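The last butcher of Goltville

At six in the morning the main street of Goltville is dark except for one window. Inside, Vicente Troncoso is already sharpening the long knife. He opens at seven, but the first customer comes at half past six and knocks on the glass, and he lets her in. It was like this also in the time of his father.

Goltville once had a butcher for every parish. When the railway workshops were open, the men were paid on Saturday at noon and the queue for beef went round the corner to the chemist. The workshops closed, the families moved to Pidus, and the shops followed them one after another. Now there is Troncoso, and there is the supermarket on the ring road.

I asked him what he sells most. He answered mince, with a sad face. People have forgotten the other parts of the animal, he told me. They ask for fillet at Christmas and mince for the rest of the year, and the shin, the cheek and the neck he must explain to them. So he explains. On the counter he keeps a pile of recipe cards written by his wife, and on each card is one cheap cut and one way to cook it slowly. The card for shin has the number 761 in the corner. I thought it was a joke, but it is the number of the page in her mother's cookery book.

His meat comes from two farms in the hills of Najafi, where the cattle stay outside until the first snow. He goes there himself every second week with the van. He looks first at the fat, which should run through the meat in thin lines and should not be yellow. A buyer from Pidus once offered him a lower price for animals he had not seen, and Troncoso did not call him back.
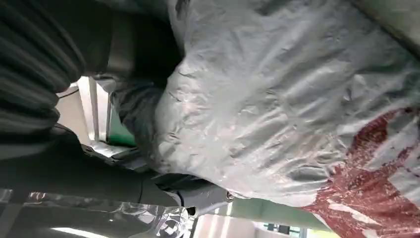
Red meat with white streaks that look like fat, seen through a thin plastic bag.

At home, he says, take the meat out of the bag and put it on a plate, covered with a cloth, on the lowest shelf of the fridge. For two people he recommends 200 grams of shin each, with the same weight of onions.

In June his niece finishes her training in Lesoris. She has told him she would like to try the shop for one year. He has ordered a second apron, and he has not told her yet about the customer who knocks at half past six.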